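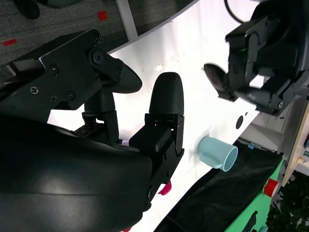

Small pink things on a white table

It is August and I have promised myself to finish the sorting of the small things before the evenings become dark again. I do it on a white table, and I recommend this to everybody who has the same problem as me. On the old brown table I lost pieces all the time. On white, a pink piece shows itself even when only a corner of it is looking out from under something else.

I should explain what I sort. For many years I have kept buttons, beads, small tiles, game pieces and other bits which do not belong to any set. Last winter I bought one more box of them from Rhodri Lewis, who was emptying his mother's sewing room. He wrote "3000 pcs" on the lid. I did not believe him, so I counted, and there were 2000 and a little handful. He was embarrassed and gave me a jar of brass hooks as well, so I am not complaining.

How I do it now

First I make the table clean with a damp cloth and let it dry. I take a small portion from the box, what fits in a coffee cup, and pour it out slowly. Before, I poured out everything at once and after ten minutes I wanted to go to bed.

Then I go by colour. I know that many people prefer to sort by size or by the number of holes, and perhaps for sewing it is better. For me colour is quicker, and my eyes get less tired. Pink is the most difficult one. There is the pale pink, the salmon, and the strong pink which is nearly purple, and I never know if this last one must go with the reds or with the violets. My sister says magenta is its own colour and it should have its own tin. So now it has its own tin, an old one from Dandar biscuits, and so far there are 107 pieces in it.

The rest goes in the drawers of a little cabinet I ordered from Tarent. The drawers are good but the labels were poor, they fell off in the first week. I write now directly on the front with a pencil.

What I would do differently

I would not start late in the evening. Under the kitchen lamp the salmon and the pale pink look the same, and the next morning I had to open two drawers and do them again. Near the window, before lunch, is the best time.

I would also keep the edge of the table free. Small pieces like to travel there, and I found one bead in my slipper.

There are still 652 pieces in the box. I counted them yesterday after tea, mostly green ones, and two big wooden toggles that I would like to put on my grey cardigan if I can find a third.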